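Maribel Pacheco has run the kitchen at Skindham community hall for long enough to have worn out two ovens. She trained as a pastry cook, spent her twenties in hotels and now cooks a weekly lunch for anyone who wants to come. Most weeks that means 60 people, and each of them pays what they like.

We met on Thu 18 April, after the washing-up. She had saved me a bowl of leek and bean soup and wouldn't start talking until I had eaten it.

The lunch began as a favour. A friend, Zuleica Queiroz, was running a club for older residents and the firm that brought in the sandwiches had put its prices up. "Zuleica asked if I could do something hot for the same money," Pacheco says. "I said yes before I'd worked it out. The first one was 20 people and a very large shepherd's pie."

She still has the menu book from that year. The entries are short: the dish, the weather, what was left over. Fish pie appears often. Curry appears once, with the word "no" next to it, though she has since brought it back and says it now goes faster than anything else.

"People change what they'll eat if you don't make a fuss," she says. "I put it next to something they know and leave them to it."

The food comes from several places. Chávez, the greengrocer on the high street, sells her boxes of vegetables at the end of the day for a fixed price. Potatoes and onions she buys by the sack. A few allotment holders drop off whatever they have too much of, and in late summer that is always courgettes.

"I have made courgette everything," she says. "Cake, fritters, soup. I once had 54 of them in the back of the car and I didn't grow a single one."
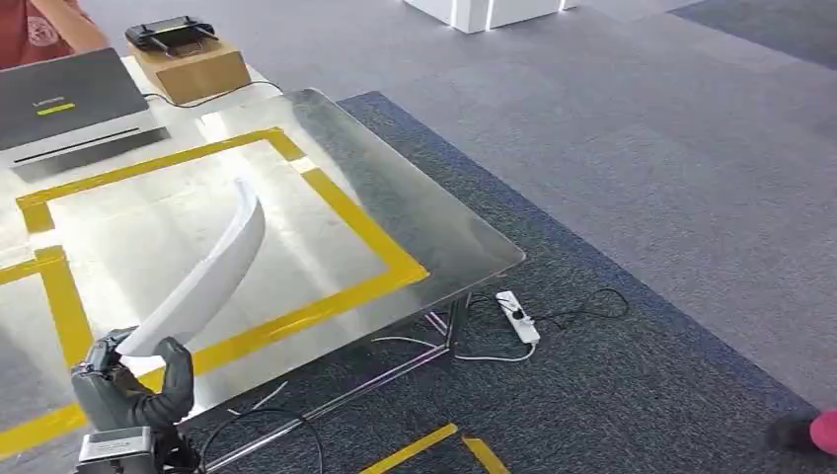 She plans on a Sunday evening, with the radio on, and tries not to decide the pudding until she knows what fruit is coming. Crumble is the standby. She makes the topping in bulk and freezes it in bags, with oats in it and less sugar than most recipes ask for.

Her hotel years taught her speed and a dislike of waste, but there are things she was glad to leave behind. She mentions the shouting first, then the hours. "I'd finish at one in the morning and be back at seven for the breakfasts. I was 24 and I thought I was ill. I was only tired."

Lizeth Ayala, who helps with the serving, was a guest before she was a helper. She started coming after her husband died and says she sat at the same table for a year. "Maribel came out one week and asked if I could peel," Ayala says. "I could, so I went in. I've had the same peeler ever since and I don't lend it."

Money is the part Pacheco likes least. The takings cover the food in a good month. In a bad one she goes back to the hall and asks, and last winter a raffle brought in 1,000 pounds, most of which went on a new fridge. The old one had been held shut with a bungee cord – she demonstrates the knot – and she does not miss it.

I ask whether she would ever open a place of her own. She looked at a small café in May last year, with a good oven and a flat above it, and went as far as asking about the lease.

"I did the sums at the kitchen table and I'd have had to charge nine pounds for soup," she says. "Some people could pay that. Mrs Cabrera couldn't, and she's been coming since the shepherd's pie."

Next week is chicken and barley, with a mushroom version for those who don't eat meat. There is rhubarb promised from the allotments, so it will probably be crumble again. She writes it in the book while I put my coat on, then goes to check that the back door is locked.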